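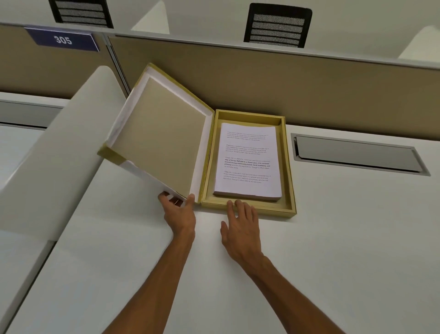 Skotham, October

Castitlow print sets. Set-up guide, section 3: Boxing the sheets

Read section 2 first if your sheets are still on the cutter. This part starts with trimmed paper and a made-up box. Covers the hinged-lid box only. The slip-case is in section 4.

What you need

One hinged-lid box, checked for dents
One printed set, trimmed
Clear desk, wider than the box with the lid fully open
Clean dry hands. No hand cream. Gloves are fine if you can still feel the page edges, most people can't

3.1 Open the box

1. Box flat on the desk, hinge to your left.
2. Hold the base down with the right hand. Lift the lid by its lower corner with the left.
3. Bring the lid over slowly. Don't let it drop. The hinge is card and it creases where you don't want it to.
4. Look in the base. Dust, glue crumbs, bits of trim, all out now.

Caution: the lid border is padded and white. Shows every thumb mark. Hold it at the rim, wipe with a dry cloth only. Water leaves a ring.

Note: left-handed packers can turn the box round for this step. Turn it back before any paper goes in or the set ends up upside down to the lid.

3.2 Square the stack

1. Take the whole set. If it's too thick to hold comfortably do it in two lots.
2. Stand it on its long edge, tap on the desk. Turn, tap the short edge.
3. Repeat until nothing sticks out. Run a finger along the edges, you will feel a proud sheet before you see it.
4. Pull any sheet with a bent corner and swap it from the spares.

Caution: fresh cut paper is sharp. Tap, don't slide your palm along it.

3.3 Load the base

Text goes face up and reads from where you are sitting. Head of the page toward the inner ledge, foot toward you. Lower the stack in level, both hands, let go of the near side last. It sits in the middle of the tray, with a band of bare card showing on all sides. If one side is tight against the wall lift it out and go again, don't shove it across, the bottom sheets stay behind and you get a slope.

3.4 Settle and check the top sheet

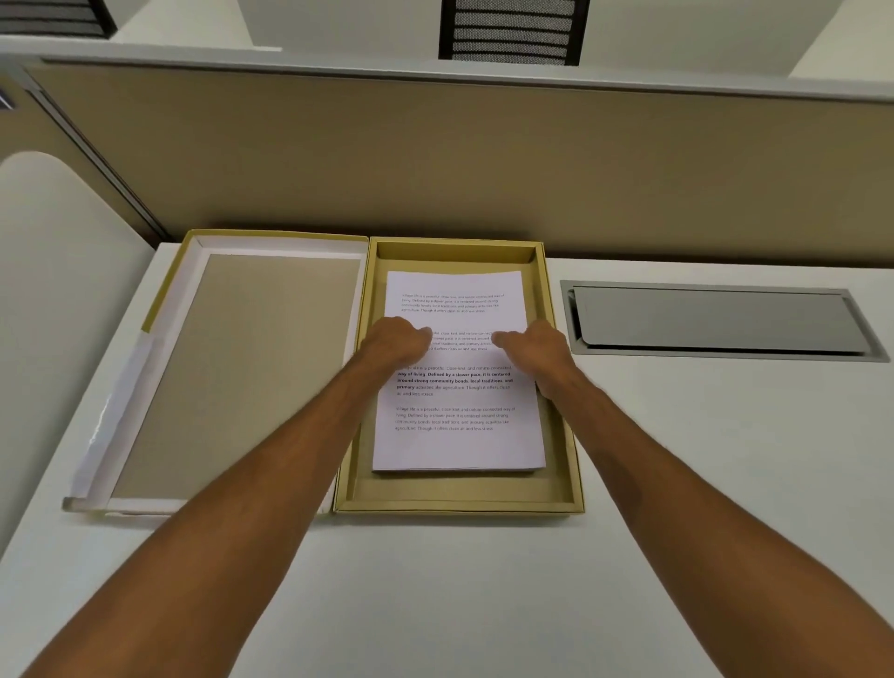
Settling takes out the air that gets in when you tap. Fingertips only, one hand on each half of the page, press straight down, hold, lift straight up. No rubbing. On the village life sheet keep the right hand just under the second paragraph, then lift off and read the page through. Four paragraphs, starting with the small light one, and the third partly in bold. The wording repeats down the page so its easy to skip a line, go slow.

Note: don't press on a sheet less than 3 hours off the printer. Leave it.

3.5 Close

1. Check again that the stack is clear of the walls.
2. Left hand on the lid, right hand flat on the desk by the lower rim so the box can't creep.
3. Bring the lid across. Should meet the base with no push.
4. If it stands up at one corner, open it. Usually a sheet riding on the ledge. Do not put weight on it.

3.6 Stacking and storage

Lids up, hinges all the same way. Dry shelf, out of the sun, the yellow fades. Boxes for Junddale go on the low shelf, Nair on the one above. Write the box number on the packing slip, never on teh box. Last number used was 3,016 so carry on from there.

Spare boxes: order from Skotham, code 900 for the hinged lid, code 200 for the slip-case. Say which, they look the same on the form.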